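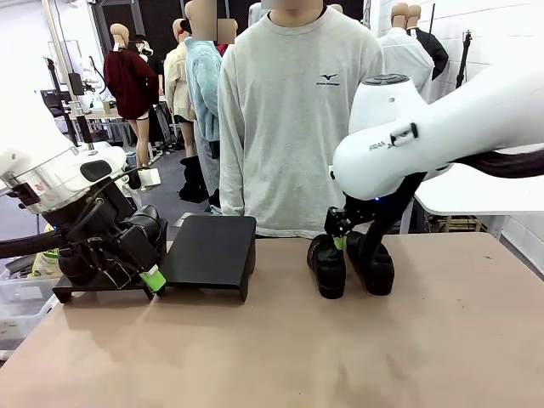 Black pair on the bench, standing up on the tan top.

Brush first or cream first? Black dress shoes

wingtip_wes
OK, I have caught the shoe bug and it's bad! Got a tin of Hirell black cream and I'm doing every dark pair in the house. My question is about brushing. I give each shoe a good going over with a dry brush before any cream touches it, welt and heel included, then cream, then brush again. My brother-in-law says the first brushing is a waste of time. Is it?

porellana
Not a waste! Dust plus cream makes gray paste in the creases. I do 100 strokes a shoe before I open the tin (I count, it's relaxing) and I love every one of them. Hold the shoe by the heel with the toe up and you can get at the whole upper without putting your thumb on the shiny part.
- Pilar Orellana

Flat_Last
Have to disagree with Pilar. A damp cloth does the same job in 2 wipes. 100 strokes on a thin glossy finish is asking for haze.

porellana
Depends on the bristles! Stiff ones, sure. Soft horsehair on smooth leather, I've never had haze once. 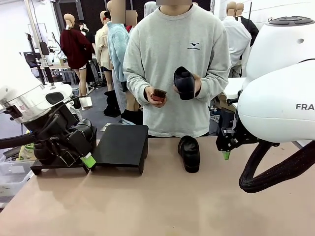
wingtip_wes
Mine's a small one with a wood back, and it fits the hand so well that I keep picking it up just to brush something. I did try the damp cloth on my Flavero pair last night and it left streaks near the toe, so I'm staying with the brush for now. Next thing I want to sort out is how long to let the cream sit. The tin says five minutes. I've been giving it twenty.

Flat_Last
Five is plenty. And wring the cloth out harder, it should barely feel damp.

soleful_jo
Twenty for me, and I use the time to do the laces!! Grastico cream goes tacky if you leave it longer, though.

Comments

Wasilewska: Tried the heel grip this morning, so much easier.

oxblood_owl: Team cloth, sorry Pilar.

marty_k: Does any of this work on suede?

Last updated: April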